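How People Sort Household Waste in Larkberg
Project report by Viola Ruggiero and Debora Messina

1. Background

Larkberg changed its collection rules in April. Paper and card now go in one bin, food waste in another, and glass has to be taken to the drop-off point on Clastby Road. We wanted to find out how well residents understood the new rules and whether color coding helped them.

2. Method

We left a short questionnaire at 361 addresses in the Tritport and Cirillo neighborhoods. It had 16 questions, most of them yes or no. We also asked people to match a color to each type of waste without looking at their bins. 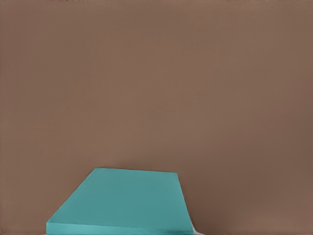
Replies could be dropped in a box at the library or filled in online. The paper version was more popular with older residents. We gave people 20 days to answer and sent one reminder.

3. Results

Most people knew where paper goes. Food waste caused more trouble – several replies said that tea bags and paper towels were trash. Glass was the weakest point in Cirillo, where the walk to the drop-off is longest. Residents in apartment buildings made more mistakes than those in houses, and many of them wrote that the labels on shared bins were faded or missing.

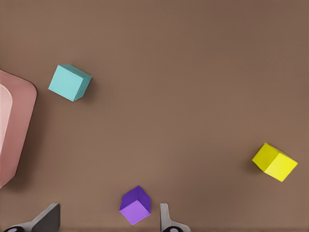
The color question gave mixed results. People remembered the color for paper but often swapped the other two. A few told us they go by the position of the bin and never look at the lid.

4. Limits of the study

We only covered two neighborhoods, and people who care about recycling were probably more likely to reply. The questionnaire was in English only. With more time we would have translated it and visited the apartment buildings in person.

Report handed in 18th February.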